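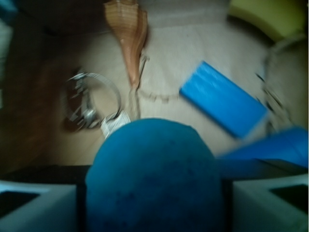 Rounded blue item with a speckled surface, Flindham store.

Flindham and Horlow Play Lending Service
Interim progress report to the Malinowski Fund
Submitted 15/01/2022 by Idrisa Mussa, Service Manager

1. Purpose of this report

The Fund awarded a two-year grant to extend the existing lending service at Flindham to families in Horlow and the villages between the two towns. This report covers the first half of the grant period. It follows the headings set out in the grant agreement, and spending is reported separately on the Fund's own form.

2. Membership and loans

At the close of the period 95 households held an active membership. The service made 1103 loans across both sites. Flindham accounts for the larger share, as expected given that Horlow did not open until October. Construction sets, puzzles and dressing-up clothes were borrowed most often. Demand for musical instruments was lower than forecast, and we do not intend to buy further stock in that category this year.

Loans to childminders were not anticipated in the original application. Several asked to join once the Horlow site opened, and we have admitted them on the household terms for the time being. A separate rate may be needed if their numbers grow. We would welcome the Fund's view on whether this falls within the spirit of the award.

3. Horlow site

The Horlow site occupies a ground-floor room in the former infants' school. Opening was delayed while the lease was agreed and the step at the side entrance was replaced with a ramp. The room is now open on two afternoons and one morning each week. The morning session is busy. Attendance in the afternoons has been uneven, and we propose to move one of them to a later start so that parents can come on from the school gate.

Heating remains a concern. The landlord has inspected the radiators and accepts that two of them need to be replaced, but no date has been given for the work.

4. Catalogue

Members previously chose from a printed list which was often out of date. The Felel catalogue was brought into use at Flindham in the summer and extended to Horlow on opening. Konrad Głowacki has been responsible for entering the stock and for training staff at both desks. Entry of the older stock took longer than planned, as many items had lost their labels and some sets had been combined over the years. The work is now complete apart from the jigsaws, each of which has to be made up before it can be recorded as whole.

Members can reserve items from home. Reservations for collection at Horlow are carried over from Flindham once a week.

5. Cleaning and condition checks

All returned items are cleaned and checked before they go back on the shelf. During the period 12 items were withdrawn as beyond repair. The written procedure was revised in October and now sets out separate steps for fabric, wood and plastic.

6. Staffing

The part-time post at Horlow was filled at the second attempt. The postholder works alone for part of the morning session, and a second person is now rostered for the first hour.

7. Variations requested

We ask the Fund to approve the transfer of the unspent instrument budget to outdoor play, where there is a waiting list of four weeks for the larger items.

8. Next period

The main tasks are to finish the jigsaws, settle the new afternoon hours at Horlow, and carry out the member survey. The survey questions will be sent to the Fund in draft. Renewal of the Flindham insurance also falls due, and the premium is expected to rise now that stock is held at two addresses.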